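Keeping a Computer Clean Without Breaking It

Most households own a feather duster, three kinds of kitchen spray and a desktop computer that has never met any of them. Ours sits under the desk in the back bedroom, where it breathes in carpet and breathes out warm air, and on 15th July it began to sound like a hairdryer with a grievance. What follows is what I do about it now, having done most of it wrong first.

Before you open anything

Shut it down properly, switch off at the wall, pull the plug, then hold the power button in for a few seconds. Take everything out of the back. You will be certain you can remember which lead went where. You won't, so put a bit of masking tape on each one and write on it.

Carry the thing to a table with good light. The kitchen table will do if you wipe up the jam first. Do not work on the carpet, and take off the woolly jumper, however cold the house is. Touch a bare radiator pipe before you reach inside, and again whenever you've been wandering about.

Screws

Screws are the main hazard of all home repairs, being small, round and fond of skirting boards. A bun tin is the best tray I know. One hollow for the side panel, one for the drive cage, and so on round in the order you took them out. Going back together, you simply work the other way. Egg boxes are nearly as good until you tip one over. 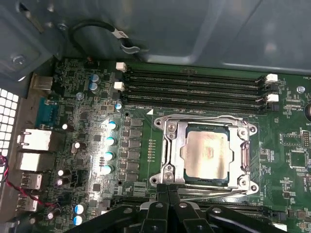
A soft brush beats almost anything you can buy. I use a 15 mm paintbrush from the hardware shop in Cliltbridge, kept for this job and labelled as such, after an incident with gloss. Start at the top and work down, so you only dust each bit once. Look out for cables lying across the board, like the black one here with its white tag, and ease them aside gently before you brush underneath. Leave the tags on. Somebody went to the trouble of fixing them, and you will want to know what's what in five years' time. Don't scrub, and keep well away from the processor socket, which is no place for bristles.

Fans

Hold the blades still with a finger while you brush them. Letting a vacuum cleaner spin them up to a scream is great fun and bad for the bearings. If you do use the vacuum, keep the nozzle a hand's width away and let the brush flick the dust towards it. Canned air is fine in short bursts with the can upright. Do it outdoors. I did ours in the hall and was finding grey fluff on the coats well into the following June.

Sticky marks on the outside of the case come off with a damp cloth and a spot of washing-up liquid. Wring the cloth until your knuckles complain. Nothing damp goes inside, ever.

Putting it back

Check that no tool has been left behind. Count your screwdrivers if you are the sort of person who owns several – I own one good one and a drawer of disappointments. See that every plug is pushed fully home and no cable is touching a fan. Then the panel, then the screws, finger-tight first and a small nip with the screwdriver after. These are thin metal threads and they strip if you lean on them. 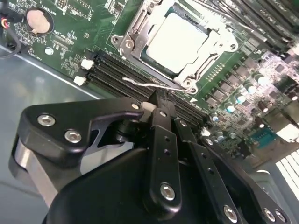
Keeping it clean for longer

Get it off the floor. A low stool or a couple of old bricks in a pillowcase will make a surprising difference. Leave a gap behind it for the air, and vacuum the room a bit more often than you'd like. If there's a mesh filter at the front, tap it out over the bin every month.

Comments (3)

gökçe_k
The bun tin! I've been using jam jar lids and the cat thinks it's a game. Borrowing this one.

Dusty in Soria
Ours is 18 years old and has never been opened. Should I start now, or let it rest in peace?

vimbyvera
Agree about the bricks but please put felt under them, we have a scratch in the floorboards you could lose a pea in.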